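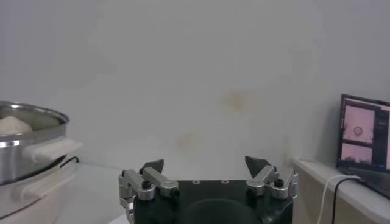 crumbcounter
Member, 142 posts

Steamed buns, round three. I've been making these on the little electric cooker for a month and I still get flat bottoms and a gluey skin about half the time. My recipe is 400 grams of flour, 46 of sugar, yeast, water, regret. Is it the dough or the pot?

gesska_nights
Moderator

It's the lid. It's always the lid. Water collects under there and rains on your buns. Wrap it in a dish towel.

wanero
Member

Disagree with the mod, at my own risk. I've never wrapped a lid in my life and mine come out fine. You're overproofing. Twenty minutes, then heat, and stop poking them.

Also, is that bun leaning on the side of the pot? Give it some room. Mine always weld themselves to the metal and I end up serving them with a spatula and an apology.

crumbcounter
Member, 142 posts

I poke them a little.

disach
Member

More important: what is that yellowish-brown thing on the wall? If it's steam damage, pull the cooker out from the wall before you grow a second one.

crumbcounter
Member, 142 posts

Came with the apartment. I've grown fond of it — we have an understanding.

gesska_nights
Moderator

We have a stain removal thread with more than 3,000 replies and no agreement. Please take the wall there.

wanero
Member

Fine, but I'm right about the proofing.

crumbcounter
Member, 142 posts

Doing one batch with the towel and one without, both at twenty minutes. Will report back after dinner, assuming there is one.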